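Ticket: how many spare finger sets do we order for the hand grippers?
Opened by: Karthikeyan Pillai
Project: Orkwood
Status: waiting on quote

09:40
Hi all, me again with the shopping list! We've got two hand grippers and I need to decide on spares before the July order goes to Florberg. The budget line says three sets of fingers, but that was my guess from the spring and I'd like something better behind it this time (last year I ordered far too many cables, sorry Chandrasekhar).

What worries me is flat, smooth stuff like the green board, where you're pressing with both grippers at once and everything depends on the pads.
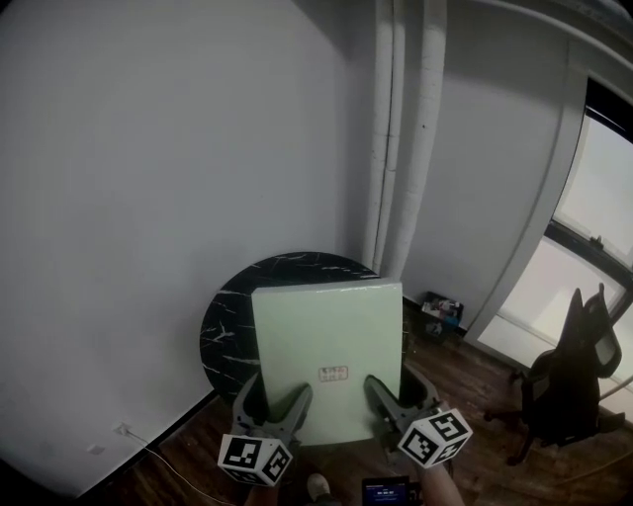

Both grippers on the green board, one at each lower corner area.

10:15
Chandrasekhar Marar asked whether we could buy just the pads. Good question! I've written to Gavrilă, who quoted us for the Fesdale kit, and asked for pads and whole fingers as separate lines. If pads come on their own I'd drop to two full sets and put the difference towards spare marker cubes, which we have none of in the cupboard.

He also wants to know which face wears. I've told him it's the ridged inner side I care about, so please don't let anyone quote us for the outer rim alone. 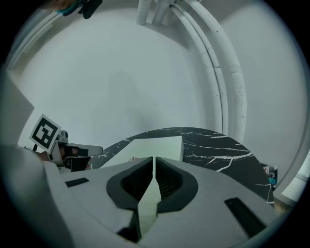 Fingers nearly touching at the tips, ridges on the right-hand pad, box on the table behind.

11:30
Still to do: get the delivery time, check whether fingers are sold in pairs or singly (the old price list doesn't say, grr), and ask if the marker cubes come printed or if we have to stick the patterns on ourselves. Leaving this open until the quote lands. Chandrasekhar, could you hold the three sets in the budget for now?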